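A Saturday at Forico

The sign on the road says Forico Industrial Estate, and under it, on a piece of card held with cable ties, somebody had written ROBOT OPEN DAY with an arrow pointing at a hedge. I drove past it twice. The hedge, on the third attempt, had a driveway in it.

It was Saturday, June 1, 2019, and Ketis was showing off its Household Task Kit to anyone who had filled in the web form, which was apparently 42 of us. I went because I run the equipment budget for a small college robotics department and the kit had been on my desk, in brochure form, since before spring break. The brochure had a lot of sky in it.

Check-in was a folding table, a bowl of mints and a waiver. I have signed shorter leases. You then got a lanyard in one of two colors, and no one I asked could tell me what the colors meant, although the people with green ones seemed to get coffee sooner.

The welcome talk was given by Emília Ševčík, who heads the product side at Ketis and had the great merit of being brief. The pitch goes like this. If you want a robot arm to learn chores, you need recordings of chores. You can get those by steering the arm remotely, which is slow and makes people swear, or you can hand a person a pair of grippers with the same fingers as the robot and let them do the job themselves. Ketis sells the grippers, the head unit and the software that turns an afternoon of tidying into something a training run can digest. The base kit is $3,292. She put the number on the first slide, which I respected, and then put the words "per operator" on the fourth, which I respected less.

After that we were divided into groups and walked down a corridor to the demo rooms. Each one is set up around a single sort of task, and we were given laundry. I had hoped for kitchen. The kitchen group came back later smelling of toast.
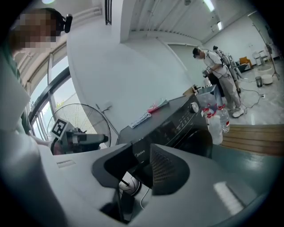 The grippers are lighter than they look and heavier than you want. For the first few minutes I felt very capable. By the time my turn ended I was resting my elbows on my ribs like an old boxer, and I had been asked, politely, to stop doing that. The trigger is good: a smooth pull, no notch halfway, and the fingers close at the speed you expect. Picking up a cloth is easy. Picking up one layer of a cloth is a skill, and I don't have it. The tool won't forgive the sort of lazy wrist flick a human hand gets away with, and the Ketis people say this is the point, since a robot can't do it either.

The software side was shown on a laptop by a patient young man who had clearly been told to avoid the settings menu. Every take gets a score. If the markers go out of sight for too long, or you move too fast, the take is flagged and you do it again. Out of 17 takes by our group, the system threw out four, two of them mine. Review is simple enough that a student could do it unsupervised. Export is less so. There are two formats, and the one my department uses is described in the manual as "supported soon," a phrase I have met before, in other manuals, on other products, some of which are now in a closet.

Calibration deserves its own paragraph because it took as long as everything else put together. You wave the grippers at a printed board in a slow figure eight until the laptop chirps. Mine chirped at once. The woman after me, from a firm called Gondell that makes sorting equipment, waved for so long that people started giving advice. Ketis says this will be shorter in the July release. She asked what year.

Lunch was sandwiches, labeled, in a room with the competition's brochures face down on a windowsill. I turned one over. Geraghty, the other name everyone mentions in this corner of the business, rents its kit by the month and sends a technician along with it. At lunch the opinion was split between those who thought this was a rip-off and those who had set up the equipment themselves last time.

The afternoon had a question session, which I'll compress. Battery life is up to 104 minutes on the head unit, and the batteries swap without a restart. Fingers are a wear part and come in sets. Yes, left-handed people have been considered. No, you can't wash the fingers in a dishwasher, and I would love to know what led the man in the third row to ask it. Faces in the recordings can be blurred before anything leaves the building, and there's a tick box for it that is on by default. I wrote that down twice, as our ethics office will want to hear it twice.

So, would I buy it? Two kits, probably, once the export business is sorted out. The hardware is solid and feels as if people who had sore forearms designed it. The price is fair for what's in the case. I'd want a longer loan first, with my own students and my own bad Wi-Fi, and I asked for one. Ketis said they could do three weeks in the fall if I paid shipping both ways. I'm told the case weighs more than it used to.

On the way out they took the lanyards back. Mine had been blue.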